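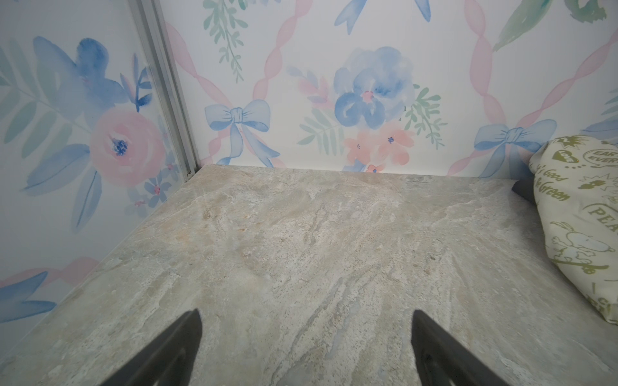 Porthorpe's longest-running wallpaper sale ended Wednesday, 14 May 2025, when Guven Home Supply sold its last roll of Zarelham, a pattern of pink roses, blue bows and twisted ribbon that the store has been trying to get rid of since a clerical error put 500 rolls of it in the stockroom.

The order was supposed to be for 50. Owner Lindiwe Mokgethi said she noticed the extra zero when the second truck pulled up.

"The driver asked if we were opening a hotel," she said. "I said no. He said somebody should."

Zarelham has since found its way into powder rooms, stairwells, the backs of bookcases and one dentist's office in town. Mokgethi gave it away with paint. She offered it as gift wrap for two Christmases. A month-long promotion last August, with a free roll for anyone buying a toilet seat, moved 11 rolls and left the store short of toilet seats.

Then, over the winter, people began asking for it on purpose. Mokgethi credits a magazine spread on flowery bedrooms. Her floor manager, Delwyn Pirihi, credits the price.

The pattern isn't shy. Pink ribbon runs across it in a diagonal lattice, with pale blue bows, green sprigs and big watercolor flowers on a white background. Close up, a pink peony turns out to have a dab of mustard yellow in it, a detail that has split opinion at the store. Mokgethi thinks it makes the paper. Pirihi thinks somebody sneezed.

Among the last of it to go up is a nook no bigger than it has to be, papered on three walls and trimmed at the corners in aluminum. The floor has a marbled stone look in beige and gray, a choice that came down to Fiorella Marino of Cele Interiors.

"With walls like that, the floor's job is to keep quiet," Marino said. "I had a green check picked out at one point. I slept on it and took it back."

Marino said small spaces are where a loud paper belongs. A full living room of Zarelham would be a commitment, she said, and she has talked two couples out of it. A third couple went ahead and has not called.

What the walls can't do is pick up after anyone. 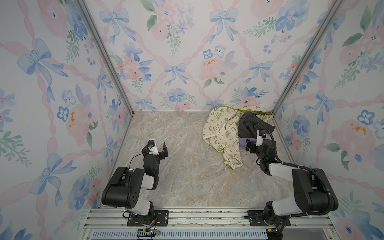

Ribbons and roses on the walls, clothes in a heap near the back corner.

The heap, a black garment among it, has drawn more comment at the store than the paper has. Aroha Donnelly, who hung the last rolls and has hung a good deal of the rest, takes a professional view.

"I spent a whole morning lining up ribbons across those corners," Donnelly said. "You want the eye to go to the ribbons. Where does the eye go? It goes to the clothes."

Matching a diagonal pattern around a corner is slow work, she said, and the lattice shows every slip. She uses a plumb line, a sharp blade and a radio turned up loud enough that customers don't try to talk to her. She declined to say how many rolls she has ruined over the years, on the grounds that Mokgethi reads the paper.

Sorting clothes is not among the services she offers. She did suggest hooks, then withdrew the suggestion when she remembered what they would be screwed into.

Mokgethi's final tally puts the take from the whole run at $3,165. The storage bill for the same period was $1,641, which she calls a profit and her bookkeeper, Marietjie Joubert, calls "a way of looking at it." Joubert noted that the figure leaves out the gift wrap, the toilet seats and her own time spent discussing both.

The shelf where the rolls stood is now being cleared for closet organizers. Pirihi said the timing was a coincidence, but he has set one aside in case the owner of the clothes comes in.

Customers who still want Zarelham are out of luck, at least at Guven. Mokgethi has had four calls already, one from a woman who turned down a free roll in December and would now like three. She has started a waiting list on the back of an offcut and says she may reorder in the fall if enough names turn up.

Pirihi will be filling out the form. Joubert will be checking the zeros.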